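Workshop notebook, Medport bench
February 2022

Spent most of the morning on sorting boxes and organizers again, so this is a long entry for what is really a small subject. I had meant to get to the Warnside shelving, but the desk had filled up since December and I couldn't put a notebook down flat without moving something first, and once I start moving things I may as well do it properly.

The cardboard box with the partitions is staying. I know I said I would replace it with something sturdier, and the Skarkenitz catalog has been lying open on my chair for weeks with a very nice divided tray in it, but I keep coming back to the cardboard. It has one big compartment and a column of smaller ones, and that turns out to suit the way things really arrive on a desk: one bulky sort of thing, and then a lot of little slips and scraps that need to be kept apart from each other. Cost us nothing, too. The partitions do lean over if you lift the box by one side, so please use both hands, and if a divider pops up just press it back down into its slot.

The wooden organizer is a different animal. I'm fond of it and it holds its shape, but the compartments are shallow for what people want to put in them, and flat things end up lying across the top. I measured the longest slip from the Kiani packet at 100 mm and it goes in fine. Anything much bigger belongs somewhere else. I'd like to try felt in the bottom at some point - there's a piece left over from the drawers, and it would quiet the rattle.

Cables I have not solved. The laptop lead is too long for where the laptop sits, and every time I coil it up it works its way loose over the two tables again. A couple of ties would do it. I'll order a bag of 20 with the next lot and put it down to job 681.

Also noted, so that it is written somewhere: the corner of the right-hand table is chipped. Sand it lightly before somebody catches a sleeve.
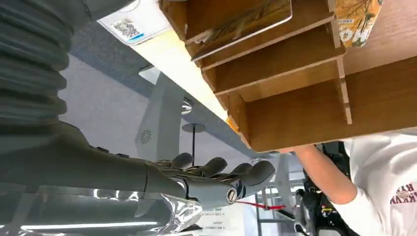
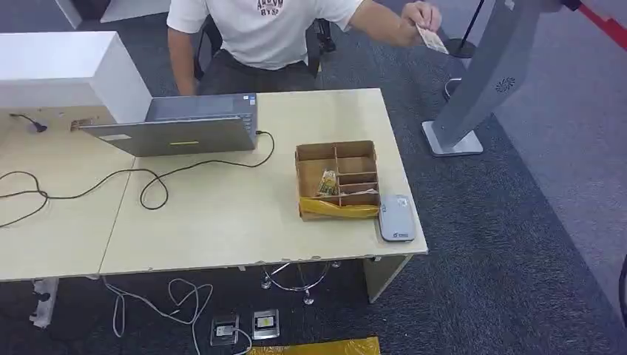

Notes in the cardboard box, in the big compartment.

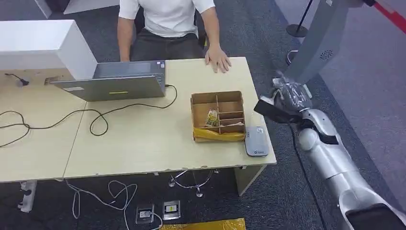 Should paper money and snacks share a compartment?
Better to keep them apart. Notes pick up crumbs and grease very easily, so give the money its own section and put the food in another box altogether.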